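Folding clothes on a big cloth-covered table, fabric keeps shifting

Posted by plolmont_laundry

We have a washer at one end of a large open room with a concrete floor, and no closet or counter anywhere near it. I set up a big table and put a pale green cloth over it so I could fold there. Jeans are easy. I fold them in half lengthwise, then in thirds, with the leather patch on the outside so I can tell which pair it is. T-shirts are where I lose time. I start smoothing one side and the rest of the shirt moves with it, and then the cloth moves too. The table also fills up, because I have no set place for what is already folded.
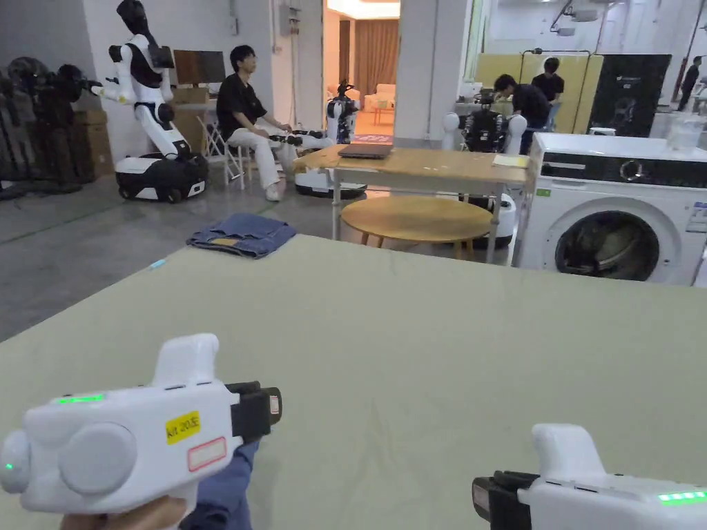 Filed under: Home > Laundry > Folding and Sorting

I don't want to buy a folding board. The cloth has to stay on because the table top is rough and catches on knits. I could use the desk by the washer, but there is a laptop on it most of the time. What do other people do for a surface like this, and is there an order that works better for the shirts?

2 replies

zwahlen30

Two separate problems, so take the cloth first. Get a roll of rubber shelf liner, the open mesh kind, and lay strips of it between the table and the cloth. Two strips the long way should be enough. Pull the cloth flat and clip it under the edge at the corners. Spring clamps from the hardware store work fine. I did this in March on a table at our building in Parkisa and have only taken it off to wash the cloth.

For the shirts, don't smooth anything until the shirt is the right way around. Most people drop it on the table in a heap and start pushing at the nearest wrinkle. Find the collar first, wherever it ended up. 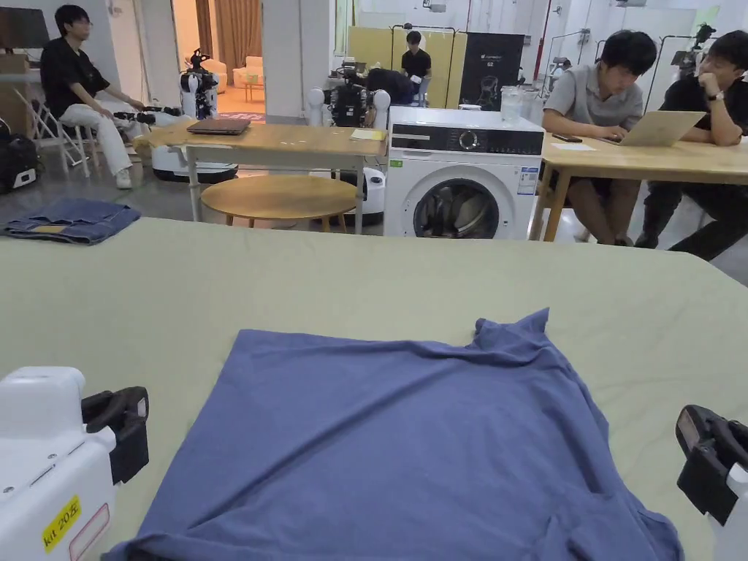
Last edited December 23, 2025

Once you have the collar, pick the shirt up by both shoulder seams, give it one shake and lay it face down with the hem toward you. Smooth from the collar to the hem, then out to the sides. Fold one side in to about the middle of the shoulder, turn the sleeve back on itself, and do the same on the other side. Bring the hem up to the collar and fold once more. If the hem curls, press it flat with your palm before you bring it up.

As for room on the table, pick the far left corner and put finished things there and nowhere else. Jeans go on the bottom of the pile. Unfolded clothes stay in the basket, one piece out at a time.

Edit: added the part about the hem.

grondora_1000

i just use a bath towel on top of the table and fold on that, it doesnt slide much. also hang the tshirts if you can, then you dont have to fold them. a cheap rolling rack holds plenty

plolmont_laundry

Thanks. I'll try the shelf liner. There is no space for a rack on the washer side, but I may put one by the doorway later.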